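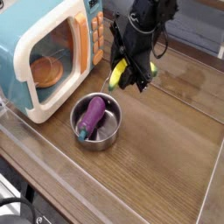

Xóchitl Bermúdez wrote in to say that a wattage rating on a kitchen appliance should mean the power drawn at the wall, full stop, and that any other figure is marketing. I think she is half right. Input power tells you what the circuit must carry. Output power tells you how long to heat the soup. A label with only one of them leaves the buyer guessing at the other, and package directions are written for output.

My proposal is dull: print both, same type size, on the front of the carton. Kollent already does this on its countertop line, though the output figure is rounded to the nearest 100 watts – too coarse for a 9-minute recipe. Atis puts it on page 6 of the manual. A rating plate on the back of a built-in unit helps only the installer.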